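4. Good practice for recording fragile tableware
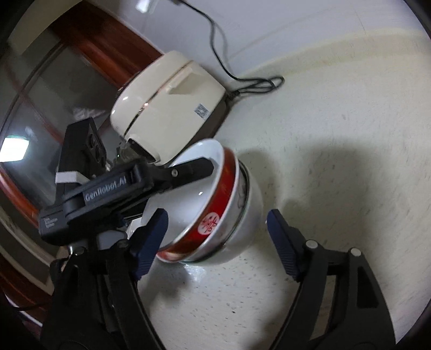

Figure 3. Hand-held gripper at a tilted ceramic bowl. The left finger pad is close against the outer wall; the right pad has not yet made contact.

Of all the object groups in the Lodow set, tableware taught us the most about writing rules that people can follow. A bowl is a wonderful test object. It is round, it is glossy, it rolls if it is tipped, and everyone who picks up the gripper already has strong views on how a bowl ought to be held. Our first written protocol ran to a single page and said only that the operator should "grasp the object securely". When we read through the recordings from the Lonton kitchens we found 77 in which the grasp was sound by that wording and still of little use for training, mostly through a fast, one-sided closing movement that pushed the object along the worktop.

The revised protocol, which we call the Utcombe rules after the site where they were drafted, treats the moment before the grasp as a step in its own right. The operator opens the jaws wide, brings them to either side of the object and pauses there. Figure 3 shows the kind of position we mean. The pads face each other across the bowl, one close against the lower wall and the other just clear of it, and the rim and inner surface can still be seen from the gripper's camera. From such a position the second pad should be brought in by closing the jaws slowly. It should not be brought in by swinging the wrist, as this drags the first pad over the glaze.

4.1 Approach and contact

Three rules cover the approach. First, both pads must be in view before either one touches the object. Second, where one pad arrives ahead of the other, the operator holds still until the gap on the far side is plain in the recording. Third, an object lying on its side is recorded as found. We were delighted by how much this last rule improved the variety of the set. Under the old protocol, operators tended to set every bowl and cup upright before starting, and the resulting data said almost nothing about tilted objects, although a real kitchen is full of them.

Shiny surfaces need a little extra care. A glazed interior will often return a small bright spot from the room lights, and a polished worktop may show a reflection of the foot. Neither is grounds for rejection. We ask only that the operator check that the rim can be followed by eye on at least one side, and change the approach angle if it cannot.

4.2 The surroundings

Early drafts called for a cleared worktop. We dropped this with some relief. Appliances, cords and cupboard doors may stay where the household keeps them, provided that no cord lies between the pads or under the object, and that the jaws can open fully without striking anything. A rice cooker behind the bowl is perfectly acceptable. The shadow of the gripper will fall across pale worktops in most kitchens, and operators should not twist their arms into odd postures to avoid it.

4.3 Checking and agreement

Jocelyn Lumbao led the checking round in July. Each recording was read by 2 reviewers working apart, using a one-page form with the approach rules on the front and the surroundings rules on the back. Of 433 tableware recordings made under the Utcombe rules, 368 were accepted by both reviewers on the first reading. The rest went to a joint reading, where the most common point of debate was the pause: how long must the jaws be still before it counts? We had left this to judgement, and the reviewers had quite reasonably judged differently. The form now asks whether the pause can be noticed at normal playback speed, and the reviewers at the Cabrera site have found this much easier to apply.

We are very encouraged by these results, though they come from one style of gripper and from domestic kitchens only. Stacked plates and thin-stemmed glasses are not covered by the present rules and are taken up in Section 5.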